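Wukis - README

Recipe transcriptions from the Sturnden community cookbooks, plus a few loose cards. Plain text, one file per recipe. Started as a weekend thing, now bigger than that. Last proper update 2020-10-26.

Maintained by Nithin Thomas and Lindiwe Adams. Typing mostly by Hamdia Shiferaw and Kiều Ông. Mulugeta Assefa did the index and the spelling list.

What's in it

1637 recipes. Thirteen books, all spiral bound or stapled, all sold for fundraising at one point or another. Cakes and slices are the biggest chunk by a long way, then pickles and relishes, then savouries. Drinks is tiny. One book has a household hints section at the back (stain removal, silver polish) - typed up but kept in its own folder, don't mix it in with the food.

Folders are named by book, not by year. Half the books have no year printed on them and guessing made a mess last time.

File layout

Top line is the title exactly as printed, capitals and all. Second line is the contributor as printed, or a dash if there's none. Then ingredients, blank line, method. Notes in square brackets are ours. Anything in round brackets was in the book.

If a recipe runs over two pages it's still one file. If two recipes share a title they get -a and -b on the end. There are a lot of Lemon Slices.

Index

index.csv has title, book, page, category, main ingredient. Category is one of seven and please don't add an eighth, Mulugeta will have to redo the sort. "Main ingredient" is a judgement call. Boiled fruit cake is down as fruit, not flour. Complaints to Lindiwe.

Spelling

Kept as printed in the recipe files, including the bad ones (brocolli, desicated, marscapone). The index uses normal spelling so searching works. So a search on the files and a search on the index will give you differnt numbers, it's not a bug.

Measures

Big one. Cups in the older books are not all the same cup. Some mean a breakfast cup, some mean the standard 250 mL, a couple of contributors clearly mean whatever was in the cupboard. Tablespoons here are 20 mL unless the book says otherwise. We have NOT converted anything. Ounces stay ounces. There's a half finished conversion table in /extras, use it at your own risk.

Oven temps same deal. "Moderate" stays "moderate". Where only a number is given with no F or C we left it bare - 200 is nearly always Celsius in the later books but check against the baking time.

Party food

Separate folder as these came out of the Cloltenside supplement, which is laid out by occasion and not by course. Dips, nuts, cheese straws, things on toothpicks. Lots of these are hardly recipes, just a list of what to put out and how much per head. Typed them anyway. Serving suggestions go under the method with the tag SERVE. 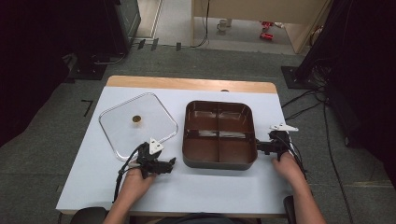

Can I use the recipes in my own cookbook or newsletter?

Small newsletters are fine for the recipes we've marked OK in the rights column, just name the book and the contributor. For anything you're going to sell, write to us first and we'll put you on to whoever holds the book now.

Rights

Most of the groups behind these books still exist in some form and most wrote back. Two haven't. Those two books are in the index but the full text is held out of the download until we hear something. Farooqui, the printers, passed on their old job sheets, which helped a lot with working out who paid for what.

Contributor names are as printed. If you're a family member and want a name taken out, email and we'll do it, no need to explain. We'll leave a dash in its place.

Known problems

- Page numbers in the pickles book are off by one after the ads. Will fix.
- Fractions. Scans were bad, 1/2 and 1/4 get mixed up. Hamdia rechecked all the cakes, not the savouries yet. If it looks like too much baking soda it probably is.
- Handwritten corrections in the margins are in for some books and missing for others. Depends who typed it.
- Three files have method but no ingredients. That's how they were printed.
- Kiều's batch uses tabs, everyone else's uses spaces.

Testing

Not tested. We've cooked a few because we wanted to eat them, but that isn't testing. Eggs were smaller, tins were different sizes, some brands are gone. The preserving recipes especialy - don't follow old bottling times, look up current advice before you put anything on a shelf.

Adding to it

Send the typed file and a scan of the page. Phone scan is OK if the fractions are readable. Don't fix the author's method even if it's wrong, put a square bracket note. No web recipes please.

To do

- Finish savouries check
- Second pass on household hints
- Merge the spelling list into /extras
- Reply to the February emails, sorry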